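About Stelden

Stelden makes fitted sheets and mattress protectors for homes, guest houses and student residences. Birdie Lyons and Solange Ferrand started the business after 25 years in linen supply, most of it spent replacing fitted sheets that had let go at the corners. Our workroom cuts, sews and checks every sheet we sell.

A fitted sheet fails at the corner first. We set the elastic around the full hem, and the corner seam is sewn twice and then bar-tacked at the base. Pocket depth is matched to the mattress, plus an allowance for shrinkage in the first few washes. 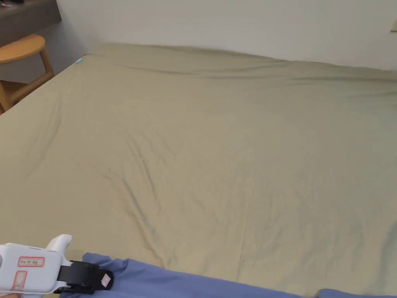

2 min read

The khaki-beige colour is one of our plain shades for large beds. Soft creases across the middle are normal in a sheet with no easy-care finish – we leave that finish off, and customers who want a flatter surface can iron the sheet slightly damp.

Our range has two weights. Lelier is the lighter cloth, for summer use. Plamenach is heavier and is the one we recommend for commercial laundering. Both are cut to standard Australian sizes, with odd sizes made to order at a minimum of one sheet.

Test pieces go through 64 wash cycles before a new cloth is approved. Hem stretch and seam strength are recorded at the start and end of the run, and the results are available on request.

Trade accounts are handled by Solange. Orders placed before noon are packed the same day, except in January.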